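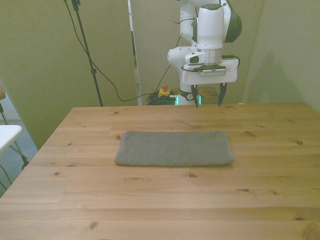 A folded towel on the pine table.

Linen Room Assistant (part-time, permanent)

Geteswood Guest Houses
Reports to: Leire Salcedo, Housekeeping Manager
Hours: 20 per week, mornings, with one weekend shift in every three
Start: December, or earlier if you are free

Geteswood runs 9 small guest houses, and all the towels, bed linen and bath mats for them go through one linen room at our Villanueva site. We are looking for someone to join the morning team there. The work is mostly folding, checking and packing. You do not need to have worked in a hotel or a laundry before.

What you will be doing

Most of the morning is towels. Clean towels come back to us in cages from the laundry contractor, Mumach, between 6.30 and 7.00. You take them out, look them over on both sides, fold them to the house pattern and stack them by size. Hand towels and bath towels are folded differently and we will teach you both. The finished towel should lie flat, with the thick fold at the front and no corners showing. Guests see that edge first when they open the cupboard, so we are fussy about it.

You will also:
- put aside anything stained, frayed or thin, and write it in the rejects book
- make up the orders for each house from the morning list
- label the bags and wheel them to the loading door by 10.45
- count the shelves at the end of the month with Mogens Bach, who keeps the stock records
- wipe down the tables and sweep at the end of the shift

On a normal morning the room sends out 197 bath towels plus whatever the kitchens have asked for. In the summer the most we have sent in one morning was 376. There are 3 people on each shift and the work is shared out by whoever is in charge that day.

Where you will be working

The linen room is on the ground floor, with level access from the car park. It has windows along one side and gets warm in July and August - there are fans, but please bear it in mind. The work is done standing. If you need to sit for part of the shift, tell us and we will arrange a stool of the right height. There is a staff kitchen across the corridor with a fridge, a kettle and lockers.

The nearest bus stop is a ten-minute walk. The first bus does not get in until 7.10, and we can move your start time to fit it if you have no other way of getting here.

What we need from you

You should be able to stand for a few hours, lift bags of up to 12 kg, and read a written list in English or Spanish. You should be careful with your hands and not mind doing the same job many times over. Turning up on time matters a good deal, as the van leaves whether the bags are ready or not.

It would help if you have used a stock sheet before, or have worked somewhere with early starts. Neither is essential.

What we offer

- £12.90 an hour, paid every four weeks
- 28 days' holiday, pro rata, including bank holidays
- tunic and non-slip shoes supplied
- breakfast in the staff kitchen from 9.00
- two nights a year at any of our houses, outside school holidays

Training takes two weeks and is paid at the full rate. For the first few days you will work next to Candela Alcaraz, and after that you will have your own table.

How to apply

There is no form. Send us a short letter or email saying which mornings you can work, what you have done before (paid or not) and when you could start. One page is plenty. Mark it "Linen room" and address it to Leire Salcedo. You can also leave it at the front desk of any Geteswood house and it will come over with the van.

We will ask a few people in for a short visit, which lasts an hour. You will see the room, meet whoever is on shift and have a go at folding. It is not a speed test. Travel costs for the visit are paid back on the day if you bring your ticket.

If you would like to ask something before applying, ring the linen room after 11.00, when the van has gone, and ask for Leire or Candela. We will reply to everyone who writes to us, including those we cannot offer a visit.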